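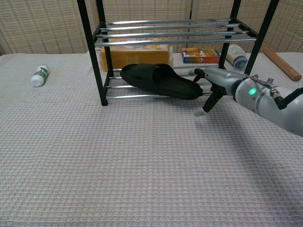
Put the shoe rack where the shoes come off

13 April 2023

Quick one today, between two other things. Shoe racks. I have opinions.

Everybody buys the rack and then hides it. In the closet, behind the coats, bottom of the hall cupboard. Then the shoes pile up by the door anyway and we blame the kids. Wrong. Blame the closet door. A shoe will travel maybe one step from the foot that dropped it and no further, and no amount of nagging changes that.

So the rack goes by the door. In the open. Ugly or not.

And get a small one. Black posts, metal rods, 2 tiers, done. I know the big ones look like a bargain. We had a big one when we lived in Drumberg, floor to shoulder, and it was full inside a month with shoes not one of us wore. Soccer cleats two sizes too small. A single rain boot. Every tier you add is a tier for stuff you should of given away in October.

Rods versus shelves. Rods. People complain that flat sandals slide around on them, and sure, a slide sandal on bare rods looks a bit silly, goes on crooked, sits there at an angle. So what. It's off the floor. The grit falls through, you sweep under, finished. Solid shelves just collect the grit and hold on to it for years. Thin heels do drop between rods, I'll give you that one. I own one pair of heels. They live in a box.

Which brings me to the other thing, the stuff underneath. The space under a rack is not storage! Boxes drift in there. Puzzle boxes, card games, the snack box somebody kept for the picture on it. Once there's a box underneath, there's a box forever. My sister-in-law's place in Dikeck has a layer down there that could be dated like rock.

Before you buy anything, put the rack together on a table, not on the floor. Old tablecloth down so the posts don't scratch. Set a few real shoes on it, the ones you wore this week, and look at it at eye level. Too short for boots? You find out in two minutes and can still send it back. Mine came from Cheon, one of the corner joints was lose and I only noticed becuase it was up on the table.

Yes I just said before you buy and then said send it back. You know what I mean. Before you commit.

The hallway in our building on Bonent is narrow and people say there's no room for a rack by the door. There was room for the pile. The pile was wider.

Anyway. Small rack, rods, by the door, nothing under it. Have to run, more on coat hooks next time.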